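Filed under: Health Stuff, Everyday Life

So I finally got the sleep test. If you've been reading for a while you know I've been dodging this since my annual physical, when Dr. Partington asked if I snored and I said "a little" and my husband laughed so hard in the waiting room later that the receptionist looked up. (I snore a lot. I snore like a boat being dragged up a gravel driveway.)

A few of you have asked how it went, and my aunt wants the whole story in writing so she can decide whether to get one too, so here goes. Grab a coffee.

First thing to know is that you may not have to sleep in a hospital. I had this picture in my head of a cold room and a stranger watching me through glass, and that's a big part of why I kept putting it off. My doctor said that for somebody like me, with no heart trouble and no lung trouble, they usually start with a home test. You get a kit, you wear it to bed, you bring it back. Some people do need the overnight one in the lab and I'm not trying to talk anybody out of it if that's what they're told to do. But mine was at home and I wore my own ugly pajamas.

I picked the kit up at the sleep clinic over in Ponddale, on the second floor above the dentist. The woman who ran me through it was Trudy Prendergast, and if you end up there I hope you get her. She put the whole thing on herself while she talked, straps and all, and then made me do it twice while she watched. There's a belt that goes around your chest, a little clip for your finger, and a soft tube that sits under your nose and loops over your ears. The tube was what I was dreading. It tickled for maybe ten minutes and then I forgot it. The finger clip bugged me way more! I kept wanting to scratch my nose with that hand.

Trudy's tips, which I wrote on the back of the parking stub: no nail polish on the clip finger, no wine that night, go to bed when you'd normally go to bed. She also told me to tape the tube to my cheeks, which isn't on the instruction sheet, and I'm so glad I did because I'm a flopper. Left side, right side, stomach, repeat until morning.

I'd like to say I slept like a baby but I was up at 2 with the dog, and then again a little after 4 for no reason at all. I was sure I'd wrecked it. I called the clinic first thing, all apologetic, and they told me everybody calls with that. They only need a certain number of good hours and the box had gotten 5 out of me, plenty to read.

Then you wait. Mine took a little over a week, which felt like a month because I'd made the mistake of going on a message board. Please don't do that. I read one thread with more than 1,000 replies, most of them fighting about mask brands, and came away convinced I'd be hooked to a machine by Thanksgiving and divorced by New Year's.

The result was a number called the AHI, which is how many times an hour your breathing stops or gets really shallow, averaged over the night. Mine was 13. Under five is considered normal for a grown-up, five up to fifteen is mild, and it climbs from there. So, mild sleep apnea, toward the top end of mild. I asked if that explained the headaches when I wake up and the way I nod off at red lights (passenger side, calm down, Mom) and Dr. Partington said it very well could. She didn't promise anything. She did say not to drive if I'm feeling drowsy, and I've been good about that.

We talked through what comes next and I had more choices than I expected. There's CPAP, the machine with the mask. There's a mouthpiece a dentist can fit you for that holds your jaw forward. And because most of my bad stretches were when I was flat on my back, she wants me to try staying on my side while we sort out the rest with insurance. Losing some weight could help too, she said, and she was nice about it. I'm going for the CPAP trial in September. I'd rather find out if I can stand it before I spend money on the mouthpiece.
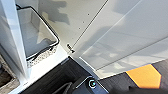

Meanwhile I've been doing the side-sleeping thing, with a long body pillow behind me so I can't roll over. It's hot, it takes up half the bed, and the dog thinks it's hers, but my husband says the gravel noise is down by a lot. The other thing I've been working on is getting ready for the machine, because everyone I've talked to says the trick is keeping all the bits in one place. I'm going to want something like a wire basket with a thin black rim, the plain rectangular kind, for the mask and the hose and the wipes and whatever else comes in the bag. Right now all of that would land on the floor on my side with the library books and one sock. My neighbor in Kalline has had her CPAP for years and says to wash the cushion part every morning with mild soap while the coffee's brewing, and to use distilled water in the tank. She's also named hers, and I won't repeat the name on a family blog.

On the money side, since two of you emailed: call your insurance before you pick up the kit. Mine wanted prior approval and I only found out because Trudy checked for me while I was standing there holding the box. Ask what they pay for the home test, ask whether the machine is a rental or a purchase, and ask if they need proof that you're using it. Some plans do check your hours. Mine rents it to me for a while first and then it's mine, assuming I wear it enough.

If your partner has ever poked you in the night to see if you were still breathing, go ask about the test. And if you've already got a mask and you're a stomach sleeper, please tell me in the comments which kind you use, because I can't picture how it works with a pillow and I've got a few weeks to figure it out.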